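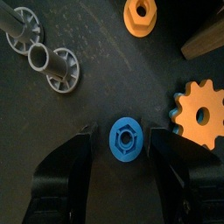
Section 4: Setting Up the Pulow Blackout Canopy

The Pulow is a curtain on poles. Funix calls it a light management enclosure, and so does the invoice. You will use it to keep daylight off a table while you photograph small things on it, and if you have ever tried to shoot a watch dial next to a window, you already know why you paid for it.

Allow one evening for the first assembly. The box says 14 minutes, measured by people who had done it before.

4.1 Placing the table

1. Put the table where it is going to live. Moving it later means taking down the canopy, and you will say things.
2. Leave enough room to walk behind it. You will drop a screw back there.
3. Level the top with the adjustable feet. A pencil that rolls off is a fail.
4. Wipe the surface with a dry cloth. Dust looks much bigger in the finished picture.

CAUTION: Do not polish the table. A shiny top bounces light back up at your subject and undoes most of Section 4.

4.2 Hanging the back curtain

1. Unfold the fabric and find the hem with the sewn-in sleeve. The other hem has no sleeve, however long you look.
2. Slide the sleeve over the rear pole.
3. Let the curtain hang overnight if it has been folded. The creases that remain on Friday morning are yours to steam out.
4. Turn on the overhead lamp and check the middle of the curtain.
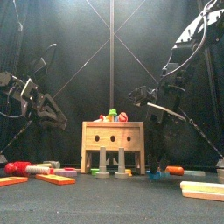 Fig. 4-2. Black back curtain lit from above: lighter in the upper middle, dark at the sides.

If the light patch bothers you, move the lamp forward until it fades. A lamp set to 2,000 lumens is enough for most small subjects. At 4,000 you are lighting the curtain as well, and black fabric under enough light is gray fabric.

NOTE: The Yoshida lamp clip is sold separately. The Ultitby clip also fits, with a firm push and some doubt.

4.3 Closing the sides and roof

1. Hang the side panels, overlapping each corner by a hand's width.
2. Draw the roof panel over the top and fasten its ties.
3. Stand inside with the room lights on and look for pinholes.
4. Cover any you find with black cloth tape. Silver tape will hold nicely and show up in everything.
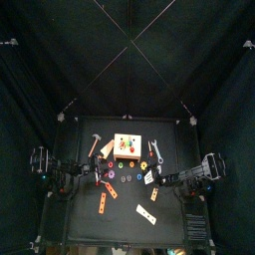 Sagging is the usual complaint once the roof is on. Fabric stretches in its first weeks, and a low roof creeps into wide shots. Retie it first, pulling opposite ties together so that one side does not win. If it still droops, fit crossed rods, as in the enclosure shown, where two thin ones make a large X against the dark ceiling. Cut yours a little long and trim to fit. The reverse procedure has not been worked out.

CAUTION: The canopy holds heat. Keep lamps at least 2 feet from any fabric and switch them off when you leave, including when you are only leaving for coffee.

Go on to Section 5 for white balance. Keep the spare ties.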